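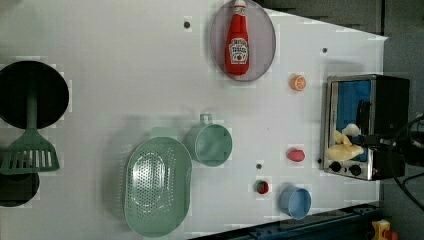 Play kitchen set: sorting notes

2021-02-02, Irkville workshop, bench 2. M. Gagnon

Utensils and toy food out on the white table for sorting before the Quaye order is repacked. Ketchup bottle is on the oval gray tray for now. Green colander, green pot and slotted spatula go together as one color group. Black pans go in the cookware bin.

Small parts (orange half slice, red cap, the pinkish-red piece) need a bag of their own. Part list says strawberry for the last one, Lorne's sheet says radish. Left open until he checks.

Colander: wash by hand, brush the perforations. Soap film stays in the holes otherwise. Up to 200 ml vinegar per basin.

Bin label stock is at 21. Reorder in March.

To do: weigh the packed bin, update sheet 3,006.

Filed under: Bench Notes / Toys & Housewares

Comments

Lorne Melnyk: Radish on my sheet was copied from the old list. Will look at the part.

Brock Penner: Does the tray ship with the bottle or with the cookware?

Manon Gagnon: Cookware. Sheet corrected.

Cliren Workshop Notes | Contact | Back to top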